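**Screen-printed tee cracking after a few washes, normal or bad cure?**

**gunwoo_j** – 2020-02-13

So I've been buying shirts from small print shops for years and I still can't tell which ones will hold up.

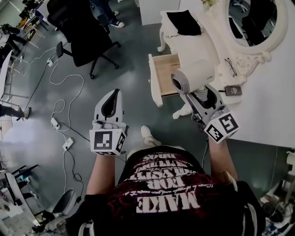

*Dark maroon tee, big white distressed print.*

My question is more general. I have a black Trerside shirt, bought last May, and the white ink has started to crack across the chest. Seller says it's "vintage style." It was NOT vintage style when I opened the bag lol. Do I have a case, or do I need to change how I wash stuff?

---

**navickas_prints**

Undercured, almost certainly. White plastisol on a dark shirt goes down thick, usually over an underbase, and the top gets hot before the bottom layer does. Grab the print with both hands and stretch it gently. If it splits and doesn't close up again, it never got fully cured. I ran a four-color press out of my garage for a while and ruined 124 shirts in one weekend that way – my dryer belt was too fast and I didn't test a single one. Ask for your money back.

– Darius

---

**haneul_y**

Eh, I don't think you can say "almost certainly" without knowing how he dries them. My husband cooked a perfectly good Grella shirt on high heat every week and it looked like a dried-up lake by the end of summer. Same shirt in my size, line dried, still fine!

gunwoo_j do you use the dryer?

---

**gunwoo_j**

Uh. Yes. High. With the towels.

---

**haneul_y**

There we go

---

**navickas_prints**

A properly cured print should survive towels. I'm not backing down on this one. Heat will fade it and make it a little stiff, sure, but cracking after a few washes is the printer's problem.

---

**seok_ng**

Distressed designs are the smart buy anyway. I have one from Gethin with the scratchy letters and if it's cracking I can't tell, the art already looks beat up. Paid a bit more but whatever.

Also turn them inside out. Cold water, no softener. My mom ironed one of mine face up once and we lost the iron.

---

**mansik.ji**

Disagree about distressed. Half the time shops use it to hide a bad screen. I want clean edges, and I'll wear it till the neck goes.

Has anyone tried water-based on dark cotton? Ginivitz quoted me for 258 shirts for our softball league and they're pushing discharge ink. Says it feels like nothing on the shirt. Smells weird until you wash it, apparently.

---

**navickas_prints**

Discharge is great on 100% cotton. On a blend the polyester doesn't bleach, so you get a kind of heathered look. Get a sample on the exact shirt color, maroon can come out a funny orange. And wash the sample five times before you pay a deposit.

---

**gunwoo_j**

Update, did the stretch test. It split and stayed split. Writing to the seller tonight. Also moving to line dry, haneul_y, you can relax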